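Two Grippers and a Bag of Groceries

The mandarins were the easy part. Both of the hand-held grippers we tried for this story could pick one up, hold it and set it down without marking the peel. The differences showed up with the biscuits.

Hand-held grippers have become a common way to teach robot arms. A person holds one in each hand, does a chore and lets a camera on the tool record the movement. The recordings are then used to train an arm fitted with the same kind of fingers. No arm has to be shipped to anyone's home, and the person doing the chore can work at something close to normal speed. What matters most is whether the tool in the hand lets you do the job at all.

We compared two models over a week in July. The Merau is the older design, with a pistol grip and a trigger. The Ramby is newer and lower, with its fingers driven by a set of linkage arms. Both were bought at list price from Ramalho, a dealer in research hardware, and both went back in working order.

The test was a dull one on purpose. We took small groceries – fruit, wrapped snacks, packets, trays of biscuits – and sorted them on whatever surface was free: a kitchen counter, a desk, a bed. Each model did 200 picks. A pick counted if the item left the surface, stayed in the fingers and landed where it was meant to go.

The Ramby missed 20 of its 200. The Merau missed 30. Most of the misses on both came from soft, flat things. A clear packet lying on cloth gives the fingers nothing to close on, and the tips tend to gather up the cloth along with it. On the counter the same packet could be slid to the edge and pinched there. On a bed that trick is gone.

Round fruit suits both tools. The fingers press from two sides, the fruit settles between them, and you can feel through the handle when it stops moving. The Merau's trigger has a short pull, so it is easy to squeeze harder than you meant to. The Ramby closes more slowly over a longer travel, and after an hour with it we had stopped thinking about force.

Trays are harder, and they are where two hands earn their keep. A shallow tray with loose items in it has to stay level, or everything slides to one end. With one Merau on each side we tipped the tray often enough that we began to leave it flat and carry the items one by one. The Ramby's wider base made it easier to keep our wrists straight, and the tray with them.

Weight is the main complaint about both. After 30 minutes of steady work the forearms know it, and the picks get sloppy. The Merau is lighter but puts its weight out front. The Ramby is heavier in the hand and better balanced. We took a break at the half-hour mark with each.

The cameras did well in daylight and less well in the evening. Fast moves blurred on both. Shiny wrappers caused trouble of their own: foil throws glare back at the lens, and a few of our clips from late afternoon had a white patch where the fingertips should have been. Turning off the overhead lamp helped.

Software is the last piece. Both models record to Etulholm, a free program that lines up the clips from the left and right hands. We made 558 clips in all, counting practice runs and false starts. The program matched most of them by itself and asked us to fix the rest by hand, a slow job with a clumsy slider.

For counters and desks, either model will do, and the Merau costs less. For work on soft surfaces, or anything that takes both hands at once, we would pay the difference for the Ramby. We would also buy a spare set of finger pads, as ours had picked up lint by the second day and needed wiping between sessions.

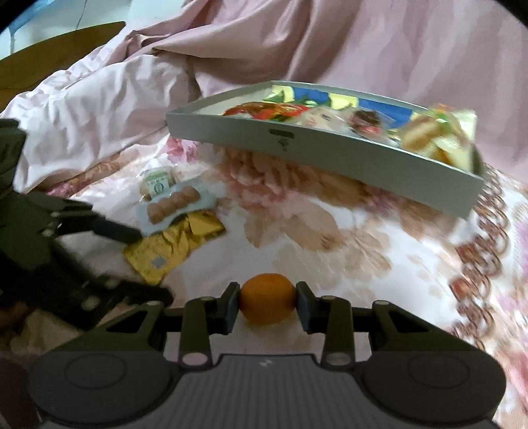
A small orange fruit held between the gripper's two fingers, with snacks on the bedspread behind.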